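Plinholm coffee and tea service, stainless steel

The Plinholm service is made for small hotels, breakfast rooms and offices where coffee is served at the table. All pieces are sold separately, so you can start with a pot and add the cups later. We keep the whole range in our shop at Segers and we send it also abroad.
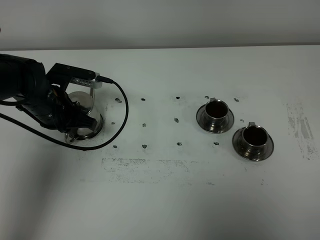
Pitcher with two espresso cups on their saucers

The espresso cups come in a box of 6, saucers included. The large pitcher holds 900 ml and the small one 500 ml. Both are good for milk and for cold water. Please do not put them in the microwave.
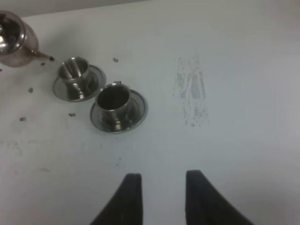 Bart Baert

I am selling tableware since many years, and the question I hear most is about stains. Tea leaves a brown layer inside every steel pot. Fill it with warm water and one spoon of baking soda, let it stand overnight and rinse well. Never use a steel sponge on the outside.

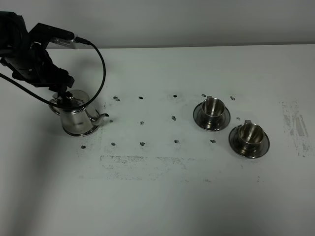
The dishwasher is allowed up to 70 degrees, but dry the pieces by hand when the programme is finished, otherwise the chalk in the water makes spots. For hard water we advise Numow polish, a small amount on a soft cloth.
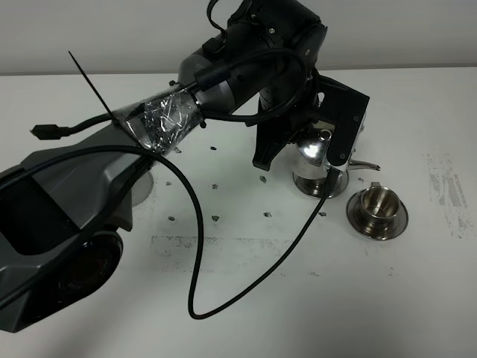 Spare knobs and seals can be ordered by e-mail. Mention the number on the box, please. Orders received before Tuesday noon leave with the Ovlow transport in the same week.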